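Flooring Adhesion Technician (Fixed Term, Full Time)
Prendow Surfaces, Gadstead

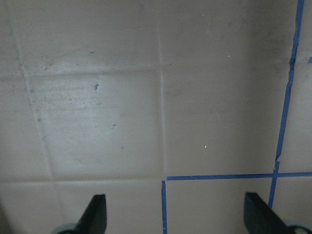
Panel seams and blue tape.

Prendow tests and certifies floor coverings for hospitals, schools and public transport. We are recruiting a technician for the joint and adhesion section at our Gadstead site. The post is offered for two years in the first instance and reports to Kirsty Fothergill, Section Lead.

Background

The section measures how sheet and tile floors behave at their joints under load, heat and repeated cleaning. Most of the work is for manufacturers, who send material for testing before it goes on sale. A smaller part concerns floors already in use, where a joint has opened, lifted or let water through and the owner needs to know why. Reports from the second group are sometimes used in disputes, and record keeping is held to the same standard in both.

Duties

Prepare test pieces from supplied material, including cutting, conditioning and bonding to the specified base.
Carry out peel, shear and rolling load tests to written methods.
Measure joint width and height difference at set intervals and enter the readings on the same day.
Check and log the temperature and humidity of the conditioning rooms twice per shift.
Take core samples on customer sites (usually two or three visits a month, with a colleague).
Draft the results section of test reports for review by the Section Lead.
Keep the adhesive store in order, including date checks and disposal of expired stock.

The rolling load test runs for several days at a time. The technician on duty is expected to make one evening check per run, for which an allowance is paid.

Essential

A technical qualification in materials, construction or a related subject, or equivalent time spent in a test laboratory or flooring trade.
Accurate use of callipers, feeler gauges and a balance.
Ability to follow a written method exactly and to record any departure from it.
Clear written English.
Full driving licence.
Ability to kneel and work at floor level for extended periods, with or without adjustments.

Desirable

Experience of laying vinyl, rubber or linoleum.
Knowledge of moisture testing in concrete and screed.
Some familiarity with spreadsheets beyond data entry.

Training in our own methods is given during the first twelve weeks. Applicants from the flooring trade who have not worked in a laboratory are welcome — two of the present team came by that route.

Hours and terms

Hours are 37 per week, Monday to Friday, with a choice of early or late start agreed monthly. Annual leave is 27 days plus public holidays. The site has free parking and a canteen; the Zivadlow bus stops at the main gate. Safety footwear, knee protection and workwear are supplied. Salary depends on experience and will be confirmed at interview.

How to apply

Send a CV and a covering letter of no more than two pages to Leanne Catterall, Personnel Office, Prendow Surfaces, Wainwright House, Gadstead, quoting reference 414. The letter should address each of the essential points in turn. Applications without a covering letter will not be considered.

The closing date is Monday, July 20, 2026. Interviews will be held on site and include a practical exercise lasting 54 minutes, in which candidates measure a set of joints and write up the readings. No preparation is needed.

Questions about the technical side of the post may be put to Dorin Tănase on extension 1105. Questions about access, adjustments or travel costs should go to the Personnel Office.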